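### 3.2 Poeira assentada e limpeza em oficinas domésticas

Rascunho, Jul 13, 2024. Falta rever as citações.
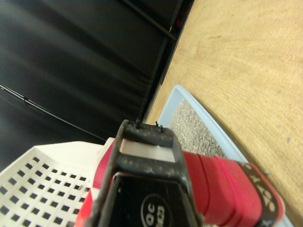 Com que frequência se deve limpar uma bancada de uso diário? Uma vez ao fim de cada jornada, com pano úmido; nas oficinas que só varriam, a poeira voltava às superfícies antes da manhã seguinte.

**Figura 1.** Poeira clara sobre superfície preta fosca, mais visível na borda superior.

O levantamento cobriu 80 oficinas em Dradholm, todas instaladas em casa ou anexo. Marcenaria miúda, conserto de calçado, encadernação. Visitas de Delia Navarrete e Hipólito Bravo, sempre no mesmo turno. Coletamos 319 amostras por fita adesiva, em 3 alturas: piso, bancada, prateleira. Pesagem no laboratório de Tristeo, conforme o protocolo de Ibarra e Huenchumán (seção 2.4).

Resultado principal: a prateleira acumula mais que a bancada, mesmo onde o dono declara limpar as duas. Explicação provável, o pano não sobe. Nas entrevistas a palavra "limpar" quase sempre queria dizer a bancada e mais nada. O piso varia demais de casa para casa, não dá para concluir muita coisa. Porta aberta para rua de terra pesa bastante e não foi controlada no desenho inicial (ver limitações).

Quanto ao método, três grupos. Vassoura seca, pano úmido, aspirador. O aspirador saiu melhor no piso, sem diferença clara na bancada. A vassoura levanta a fração fina, que demora a assentar; coerente com o relato de Trinidad Bravo sobre as encadernadoras de Daza, que cobrem o papel antes de varrer. Esse costume merecia estudo própio.

Limitações. Amostra de um só inverno. As visitas de agosto ficaram de fora por causa da obra na estrada de Nollar, que mudou a carga de poeira do bairro inteiro. Limpeza autodeclarada, sem conferência. A fita perde eficiência em superfície rugosa, e nem todas as prateleiras eram lisas; a correção aplicada está no apêndice B, com a tabela de coeficentes por tipo de material.

A seção 3.3 trata da ventilação, com os mesmos domicílios.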